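Unit 4: Collecting demonstrations
Course notes, Eyerusalem Kahsay
Read before the Saturday lab

4.1 What counts as one example

An example (the Pimentel logs call it an episode) is one complete attempt at one task, recorded from the first arm motion to the release. It holds the wrist camera stream, the joint positions, the gripper opening and a one-line instruction. If you stop halfway to answer a question, discard the episode and start again.

The Multcombe set, which we use for the first two assignments, has 2767 episodes after cleaning. Up to 900 of them are bowl tasks.

4.2 Approaching a rim

Bowls are grasped by the rim, with one finger on each side of the wall. Bring the arm in slowly and keep the fingers close together until you are over the spot you want, then open them. When two bowls overlap, as the green and blue ones do below, choose the grasp point before you move. From the wrist view the nearer bowl can hide most of the other one's opening, and the policy will have only that view at test time.
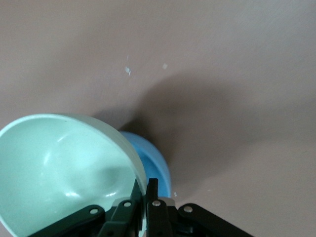
4.3 Variation between episodes

Move the bowls after every episode. Change the distance between them, which one is in front, and the starting pose of the arm. Do not change the instruction wording within a block. Each pair records 15 episodes per block, then swaps operators.

4.4 Labeling

Mark each episode success, failure or discard in Givik before starting the next. A dropped bowl is a failure and is kept. A collision with the table is a discard; write down the episode number and tell the lab assistant.

Reading for next week: Patness handout, sections 2 and 3.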